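# Sorting out the bag drawer

Most kitchens have a place where bags end up. In ours it was the bottom drawer next to the cooker, and by last September it wouldn't shut. I emptied it on to the floor and found carrier bags, freezer bags, bin liners, half a roll of greaseproof paper and the packaging from several things we no longer owned. The method below is what I settled on. It takes one evening and needs very little buying.

## What you need

- A shallow tray with compartments, narrow enough for your shelf
- A basket with holes in the sides
- Scissors
- A marker pen and a few sticky labels
- A damp cloth

My tray is a Grumby one from the hardware shop in Etstead. Any divided tray will do. Measure the shelf before you go, and measure the depth as well as the width. Mine is 32 cm deep and the first tray I brought home stuck out over the front.

## Step 1: Empty everything out

Take all the bags out of wherever they live, including the ones stuffed behind the bread bin and the ones hanging on the door. Put them in one heap. Wipe out the drawer or shelf while it is bare and let it dry.

## Step 2: Sort by type

Make separate piles:

1. Clear food bags, still unused
2. Clear bags that have been opened but are clean
3. Bin liners and anything on a roll
4. Carrier bags and cloth bags
5. Packets that are still partly full

Throw out anything torn, sticky or smelling of onions. Check your council's rules on soft plastics before putting them in the recycling.

## Step 3: Flatten and fold

Lay a clear bag on the worktop with the open end away from you. Smooth it towards the opening to push the air out, then fold it in half lengthways and in half again. Stack the folded bags with the folds all on the same side.

Don't try to do this with very thin bags. They spring open again and you will lose patience. Press those down loosely in a compartment of their own.

## Step 4: Fill the tray

Put the things you reach for most in the middle compartment and the odd shapes at the ends. Partly full packets go in upright if there is height for them, with the opening at the top, so you can pull out one bag without lifting the whole packet.

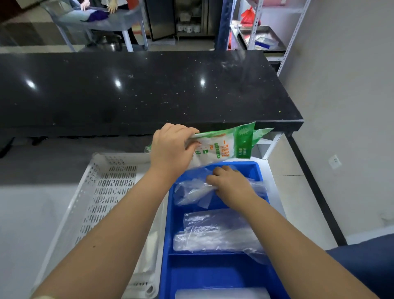
If a packet keeps falling over, stand a second one behind it, or cut the top down with scissors until it is stiff enough to hold itself up. Keep the part of the packet that gives the size. I once cut it off a packet of Famia freezer bags and had to measure one to find out what they were.

Rolls should lie flat. Tuck the loose end underneath or it will unwind each time the tray is moved.

## Step 5: Use the basket for cloth and carriers

Cloth bags and carriers don't belong in the tray, as they take up too much room. Fold them once or twice and drop them in the basket. When the basket is full, stop keeping carriers. I allow 13, and the rest go in the car for the next shop.

## Step 6: Label and put away

Write the sizes on the labels and stick them on the tray, on the edge that faces you. Leave a finger's width at one side of the shelf so the tray will slide out easily.

Go through it again every couple of months. The thin bags will need pressing down and there will be at least one empty packet to throw away.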